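Joment picking group — notes of the March meeting

Present: Léonie Roussel (chair), Gerrit Botha, Gindine team, two from the Gebremichael office by phone
Apologies: the night operators, who were asleep and quite right too
Started just after 10 am

1. Welcome and last time's notes

Léonie welcomed everyone and thanked those who had come across from the other building in the rain. She said how pleased she was to see so many faces, as the group has sometimes been down to her and Gerrit and a packet of biscuits. The notes of the last meeting were agreed with one change: under item 4, "lost attempts" should read "failed attempts". We didn't lose any. They are all on the server and we would like them to stay there, failures included.

2. Where the collection stands

Gerrit went through the numbers. The block set now has 559 attempts that have been checked and labelled. A further 30 are waiting for a second opinion, mostly ones where the block was lifted and then slipped, and the two people labelling couldn't agree whether that should go down as a success. There was a good long talk about this, longer than planned, and it was a useful one. The Gindine team would like a lift to count only if the block is still held when the arm reaches the drop point. Gerrit has been counting anything that cleared the rim. Léonie asked what the model is meant to learn in the end, and after some to and fro everyone came round to the Gindine rule.

Agreed: a success is a block held all the way to the drop point. A block that clears the rim and falls is labelled "dropped", kept as its own class.
Action: Gerrit to go back over the older attempts and relabel where needed. He asked for patience, and was promised it.

3. Attempts withdrawn

17 attempts have been taken out of the set. In these the clock on the arm and the clock on the pictures had drifted apart, so that the gripper seemed to close well before the command to close it. The Gebremichael office asked whether they could be mended by shifting the times. Gerrit thinks so for most of them, though the drift isn't steady and he would sooner collect fresh ones than guess. It was left that they sit in a separate folder, clearly named, until somebody has a free afternoon.

4. Gandik labelling tool

The new version of Gandik is in and people like it on the whole. The shortcut for "dropped" sits right next to the one for "discard", and more than one of us has come to grief there. Léonie will write to the makers, nicely. Until it's moved, please go slowly with those keys, and tell Gerrit straight away if you think you've thrown something out by mistake — it can be got back the same day with very little bother.

5. How blocks are laid out at the start of an attempt

This was the main item and Léonie had asked for plenty of time for it.
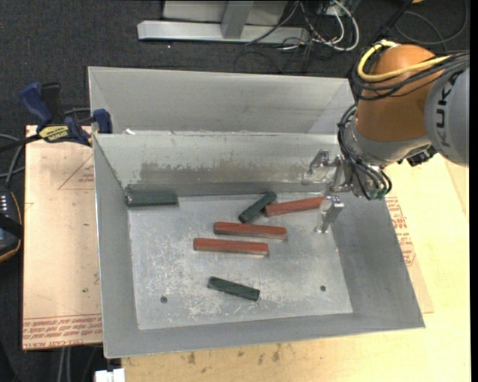
Starting layouts are still too tidy, and the Gindine team feel the model is picking up our habits along with the task. People setting up by hand tend to leave clear space round every block, because it looks neat, and a gripper will manage nearly anything with clear space round it. What we want more of are blocks lying close to one another and blocks near the sides, such as the green one at the back left corner, running along the base of the wall, where there isn't much room for a finger behind it. The two red ones lying nearly side by side are a good case too. One block off on its own towards the front is fine, and we shouldn't stop doing those altogether, but they needn't be the bulk of the set. The Gebremichael office suggested tipping the blocks in from a tub and leaving them where they land. Gerrit liked this and worried only that the operators would be tempted to straighten things up afterwards. It was agreed to try it.

Agreed: blocks to be tipped in for the next round, with no tidying by hand.
Action: Gindine team to write a half-page note for operators, in plain words, before the next round begins.

6. Operators' hours

Sessions have crept up in length and the later attempts in each one are plainly poorer. Gerrit has looked at the times and the hesitations start to show after 2 hours. Léonie was firm that nobody should feel they must push on for the sake of the total.

Agreed: no session longer than 2 hours, with a proper break before anyone takes a second one.

7. Any other business

The Gebremichael office asked if they might have a copy of the checked set to try on their own model. No objection, provided they wait for Gerrit's relabelling.

The kettle on the upper floor has been replaced. Warm thanks to whoever did it.

Next meeting in the same room, same hour. Léonie will send round the list of actions beforehand.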